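The Clear One

By the time Ozan Işık got to the lab on Thursday the others had gone to get dinner and Oğuzhan Taşdemir was on the floor with a roll of tape, sticking down a cable.

"Did you bring it?" Oğuzhan said.

Ozan put his backpack on the bench and took out the laptop charger. Oğuzhan looked at it and went back to the tape.

"The other thing."

"Mum's still using it."

The other thing was a pepper grinder. Oğuzhan had asked everyone in the club to bring something from home that was awkward to pick up, and he had given them the whole of the summer break to do it. Most people had brought one thing. Ozan had brought nothing, and he was the one writing the grasp planner, so it was noticed.

The heat was on Saturday at Esbridge. Teams from Clillden had gone to the Vasconcelos three years running and come home each year without getting out of the heats. The first year the gripper had come off. The second year they had been beaten fairly. Last year the arm had stopped in the air above the bin with time still on the clock and stayed there, and Oğuzhan, who was in second year then and only on cables, had stood behind the rope and watched their captain press the same key over and over. The captain had graduated. Oğuzhan had her job now and her lanyard, which still had her name on the back.

"Is it running?" Ozan said.

"It's running. It won't take the clear one."

"It's never taken the clear one."

"It took it in March."

"It knocked it into the corner in March and we got it out by hand."

Oğuzhan tore the tape with his teeth and pressed the end down. He remembered that differently. He stood up, and his knees cracked, and he went to the keyboard and started the cycle again.

The task was simple to write down. There was a bin of mixed objects. The arm had to take them out one at a time and put them in the second bin, and the judges gave points for each one that got there. An object dropped on the table was a loss. An object left behind was nothing either way. The judges brought their own objects and you did not see them until the morning, so there was no use learning any particular thing by heart, although every team did. Esbridge Technical was said to have a storage tub full of things from past years, bought off people who had been on the crew. Oğuzhan did not believe this but he had looked up what a storage tub cost.

Ozan plugged in and opened the log.

"Who changed the depth threshold?"

"I did."

"When?"

"Yesterday."

"You can't just change it. Everything behind it moves."

"It was rejecting the sponge."

"It should reject the sponge if it can't see the sponge. That's what it's for." He scrolled. "You didn't write it down."

"I was going to."

They had been friends since first-year statics, when they had been put at the same table because whoever made up the tables had seen two Turkish names and thought it would be nice. Oğuzhan was from Melbourne and Ozan had come out from Izmir at sixteen, and for the first month Ozan had corrected his Turkish so often that Oğuzhan stopped speaking it to him. Now they used English for work and Turkish for swearing. They lived in the same block on Ganness Street, on different floors, and on weekends Ozan came down to use the washing machine.

"I'm putting it back," Ozan said.

"If you put it back we lose the sponge."

"We lose the sponge, then."

"That's a certain point. You want to throw away a certain point for one we've never had."

"You said we had it in March."

Oğuzhan didn't answer that. He went and got the stool and sat on it with his arms folded, on the side of the table where he could reach the stop button.

There was money in it this year too. The engineering society had given them $800 on the condition of a written report, and the written report had a box on it that said Outcomes. Oğuzhan had filled in every box except that one. He had opened the file several nights in a row and typed in the box and deleted it. He had not told anybody else that if the box said heats again there would be no money next year. The society's president had told him so in the car park, quite kindly, while she was looking for her keys.

He told Ozan now, because they were alone.

Ozan took his hands off the keyboard. "Since when?"

"Since before Christmas."

"You should have said."

"What would you have done?"

"I would've brought the pepper grinder," Ozan said.

Oğuzhan laughed, and then was annoyed that he had. Out in the corridor the vending machine started up its fan. Someone had left the whiteboard from the afternoon tutorial and it was all beam deflections, with a phone number in the corner.

"Two hours," Oğuzhan said. "You've got until nine. If it won't take the clear one by then my number goes back in and we leave it alone till Saturday."

"And if it takes it?"

"Then I'll write it down. Properly. With your name on it."

Ozan worked the way he always did, with his shoes off and one foot under him. He put the threshold back. Then he sat without typing for so long that Oğuzhan asked if he was all right, and he held up a finger. He said the trouble was that they were asking the camera where the thing was, and the camera saw straight through it to the floor of the bin. So the planner thought there was floor there. It was being perfectly sensible. What they might do was ask where the floor looked wrong.

"Wrong how?"

"Bent. Like a spoon in a glass."

"That'll find every scratch in the bin."

"Yes," Ozan said. "So we ask it last. When it's taken everything it's sure of, and the only thing left is scratches and maybe one thing that isn't."

"So it goes poking at scratches."

"We've got time on the clock. Last year we had time on the clock and it just hung there."

Oğuzhan had never told him what that had been like from behind the rope. He got off the stool and filled the kettle at the sink, although you were not supposed to have a kettle in the lab, and made two cups of tea in the beakers they kept for it.

The first run with the new code the arm did not move at all, because of a bracket. The second run it moved and went for the wall of the bin, and Oğuzhan hit the stop with the flat of his hand and spilled his tea down his jeans.

"Sign error," said Ozan, not looking up.

"You reckon?"

"Fixed. Go again."

The others came back with noodles in the middle of this and were told to be quiet. They ate standing against the wall. One of them asked what was going on, and another one said Ozan was doing something, and that seemed to be enough.

It was twenty to nine by the laptop when Oğuzhan tipped the objects back in and shook the bin to mix them, as the judges would. He made sure it was clamped. He did not arrange anything. He wanted to, and put his hands in his pockets.

"Slow speed," he said.

"It won't tell you anything at slow speed."

"Slow speed, Ozan."

Ozan set it to slow. The arm came over and down.

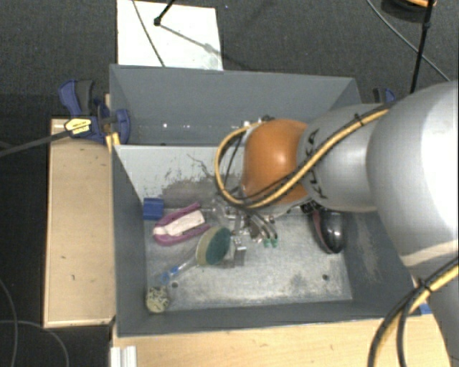
"What's it going for?" somebody said, with their mouth full.

"Shh."

Oğuzhan had his palm above the stop button, and it was damp. He had seen this arm go down into that bin so many times that he usually knew from the shoulder what it was going to try, and this time he didn't know. He looked at Ozan's screen to cheat. It was a grey patch with numbers crawling up the side.

"You said last," he said. "You said it'd ask last."

"I took that out for the test."

"You took it out."

"I wanted to see if it could see it. There's no use waiting for the rest if it can't." Ozan had pulled his other foot up onto the chair and was holding his ankle. "Don't press it."

"I'm not pressing it."

"Your hand's going down."

He lifted his hand. The gripper closed, and made the small click it made at the end of its travel, and Oğuzhan's stomach dropped, because that click meant the fingers had met each other with nothing in between. The arm rose. It opened over the second bin and let go of nothing, very carefully, and went back to its home position and waited.

Somebody put a fork down.

"How far off?" Oğuzhan said.

Ozan was already reading. "Three millimetres. High." He ran his thumb along the line on the screen. "It's high, but it's in the right spot. Look at it. It found it. It went to the right spot and it was three millimetres high."

"Is that the sign again?"

"No. That's the floor. The floor's not where we told it the floor is." He turned around in the chair. "When you shook the bin, did you pack it up again after? Under the corner?"

Oğuzhan looked at the bench. The folded bit of card that lived under the front corner of the bin was sitting next to his beaker, with a ring of tea on it.

He said something in Turkish. Ozan corrected his grammar.

"What time is it?" said Oğuzhan.

"Almost nine."

"Is it nine?"

"No."

"Then it's not nine." He picked up the card, wiped it on the dry leg of his jeans and went around the table to loosen the clamp. "Who's got a level? Has anyone got a level on their phone?"

Three people held out their phones. He took the nearest, laid it flat on the bottom of the bin and got down with his eye to the edge of the table, and behind him he could hear Ozan typing the date into the change log, and then both their names, and asking the room how you spelled threshold.

Contact the editors | © Clillden Student Writing, all stories remain the property of their authors | Back to top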